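Open day at the Granbridge handling lab

Members who signed up for the October site visit spent Monday afternoon at the Granbridge lab, where Tredik runs its household handling program. Eleven of us attended. Isla Cartwright, who leads the program, kept the introduction short and moved the group onto the floor by 2 pm.
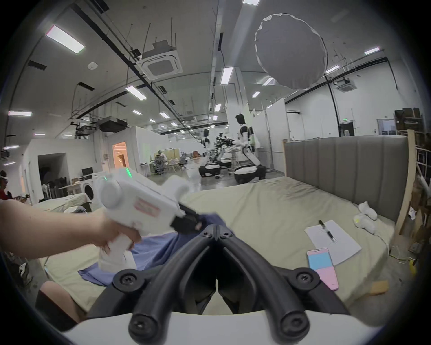
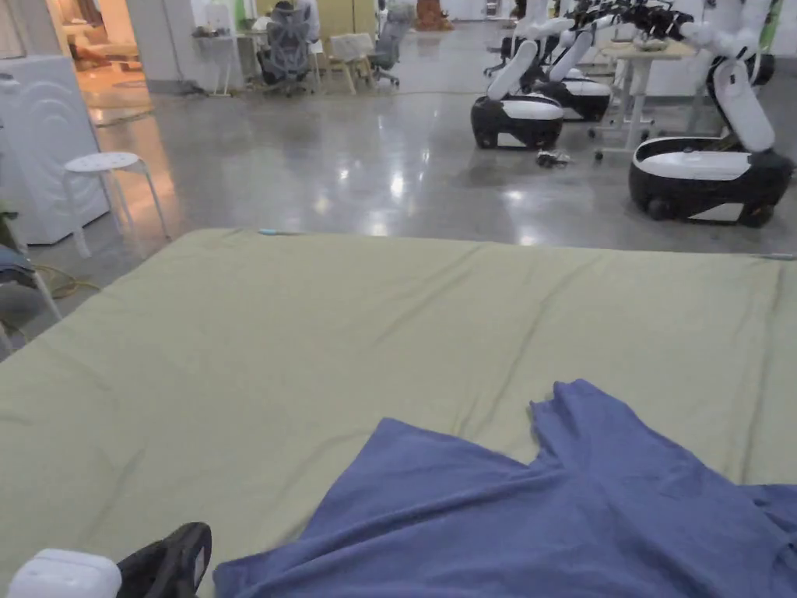 Blue cloth on the pale green sheet, with the wheeled robots further back on the floor.

The session concentrated on cloth. Cartwright's view is that fabric remains the hardest common household material for a two-fingered gripper, as its shape after each grasp is difficult to predict and much of it is hidden under its own folds. Rigid items such as cups and boxes were left out of the program for the day.

Tredik collects most of its training material with handheld grippers. An operator performs the task by hand, the tool records jaw opening and wrist motion, and the recordings are later used to train a policy for the wheeled machines. The lab held 223 hours of cloth recordings at the time of our visit. Cartwright put the usable share at well under the total -- recordings are rejected if the operator pauses too long or regrips without a clear purpose.

Tegan Halliday took the group through the labelling process. Each recording is cut into reach, pinch, lift, spread and release. A trained labeller can process up to 18 recordings an hour. Halliday noted that the boundary between lift and spread is the most disputed, and that two labellers are now assigned to every recording in which the cloth starts crumpled.

Questions centred on jaw pads and lighting. The current pads are a Costigan compound, replaced after 800 grasp cycles. Wear shows up first as slip on thin cotton hems. On lighting, Cartwright said reflections from polished floors had caused trouble for an earlier depth sensor, and that the present software masks the floor before estimating the cloth outline.

Several members asked about cycle times. Tredik did not release any, on the grounds that the folding policy is still being revised. It did confirm that the next version will be tested at its Plurnard site, with bath towels first and fitted sheets some time after that.

Copies of the labelling guide are available from the section secretary on request. Members wanting a place on the Plurnard visit should reply to this newsletter with their membership number. Closed-toe shoes are required on the floor.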